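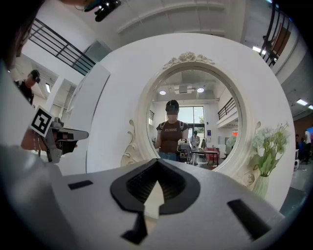
Wednesday, late, kettle on

Watched the new scan of Hastunley all the way through with Auður, and I'm still grinning. I'd forgotten how good the ferry chase is! Reel three is much steadier than in our old copy, though the blacks go a bit green at 21 minutes (Auður says greener than that, she'd call it pond). I've left the grade alone for now so Grażyna can look at it with fresh eyes.

Sound next. The hiss under the harbour dialogue is still there, and when I pulled it down by hand the gulls went with it, so I put it back. I tried a gentle cut above 4000 Hz on the crowd bits only – nicer, keep that.

Splices: 25 checked, two jump. Both are in the stairwell fight, where you'd hope they wouldn't be.

Oluf thinks the sequel is the better film. We had words. He's bringing his copy in and I've promised to sit through the whole thing, all the speeches included.

To do: ask Baldur about the missing end titles, rename the reel four files.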